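Ticket 612 - gripper cell, Letoma bench
Opened 21/08/2021
Status: still open, but calmer

Hi all, me again. The gripper on our cell has started closing late. I send the close command, it sits there for a moment, and then it moves. It doesn't do it every time, which is driving me up the wall. I ran 30 cycles this morning and got the delay on 8 of them, all with the arm reaching low near the floor. Up high it behaves beautifully!

Things I tried before writing this: restarted the controller, reloaded the Zustside config, went back to the November backup (no change, so I put the current one back), and reseated the gripper plug at the wrist. The plug felt snug already.

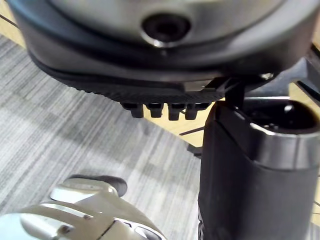
My money is on the cable run along the arm, because the delay only shows up in the low poses and that's where the cable has to stretch the most. I slowed the approach to half speed and parked it low to have a look from the wrist camera. It's a tight spot down there, with the row of four black pegs on one side and the tall black housing to the right of them, so I'm not keen on wiggling things by hand with the power on. The rubber fingertip pad is in view too, bottom left, so at least I can watch the finger on the live feed while I test (handy, I hadn't thought of that before).

Update, same day: loosened the second cable clip and gave it more slack. Ran five low cycles and got no delay. Not enough to close the ticket, I know - I'll do a full set of 30 tomorrow.

Does anyone at Nellham have a spare wrist cable? Ours is the long Kocabaş one with the angled plug. If the delay comes back I'd like to swap it the same day.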